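Furndale Savers list
Re: [savers] Nutetti points and the laundry deal

Piret Kivi wrote:
> Has anyone had the Nutetti bonus points show up yet? I bought the
> two big laundry liquids like the flyer said and my balance still
> says 1156. Do I have to load the offer first?

Hi Piret and all,

Yes, you have to load it in the app before you pay, and it's buried under "My extras", so heaps of people miss it (me included, in February!). I loaded mine in the car park, bought two of the liquids plus a dish soap, and my points went through by tea time. I'm on 1164 now, so nearly level with you.

The other thing — the Plokville store has the lavender one on clearance, but the clearance ticket doesn't count toward the bonus. Same bottle, different barcode. I asked at the counter and she scanned both for me to check. If you only want it cheap, grab the clearance. If you want the points, get the full price one and use the paper coupon as well, they do stack.

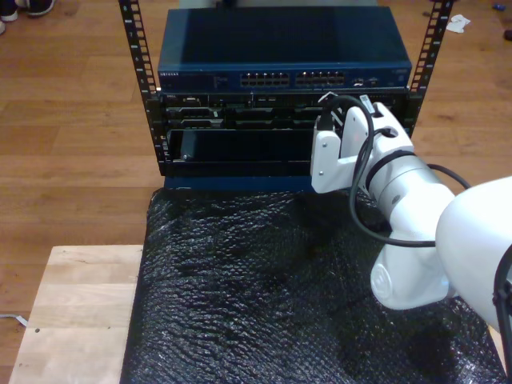
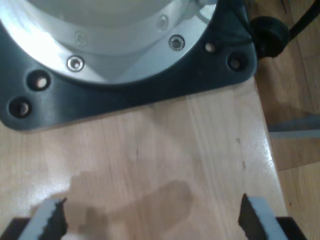

Raimonds wrote back to me off list that the coupon wouldn't stack for him at the self checkout, and he had to go to a staffed till before it came off. He also reckons the limit is 13 items per card across the whole promo, so go easy if you're filling the cupboard for your mum too.

I haven't tried the Lapiņa dishwasher tablets yet. Same colour flyer, different offer, and I think it wants a separate shop. Has anyone got the small print? My copy went out with the recycling.

Cheers,
Aurelia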